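18 Aug 2018
Phyllis Nuttall

Ticket 221 – sim trial before we order arms from Tovwood. Need to know if one two-arm unit does the drawer job or we budget for a second. Quote runs out in October. Right gripper at the blue drawer handle in this run, left one held up. 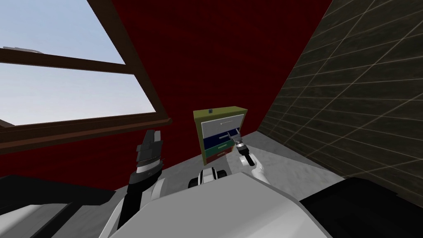

Roy Rowbotham: don't sign for two until the reach figures are back. Cakness paid for spare arms and never unboxed them.

Fair. Holding the order. Next view is from the gripper, fingers open, dark red wood filling most of it.

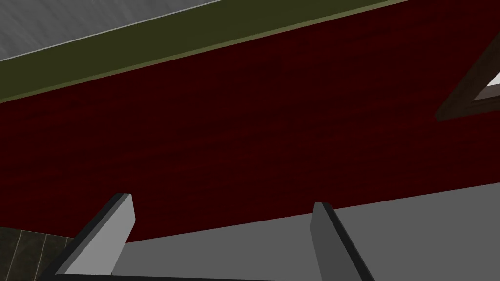 Does the price include spare fingers? Spares are 96 a pair on top, carriage extra.

Added to sheet. Asked Boltuvport for thier price as well – no reply yet. Licence for the sim is 900 a year, need that in the same budget line.

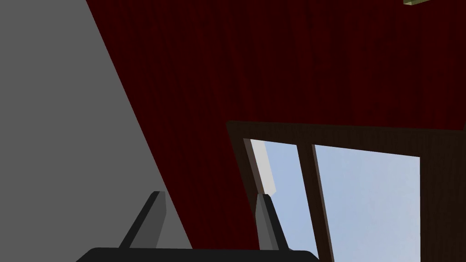 and the service plan, which Tovwood want paid up front. Six months minimum. Conall to check if we can go monthly.

Leaving ticket open til reach figures come. Last grab attatched.

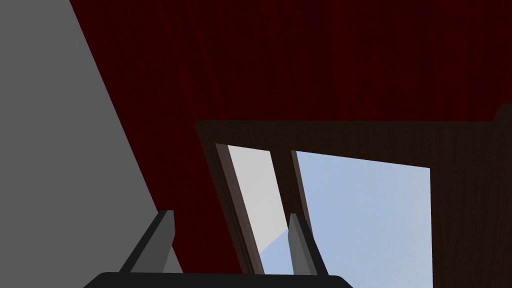

Gripper view, fingers apart, window behind.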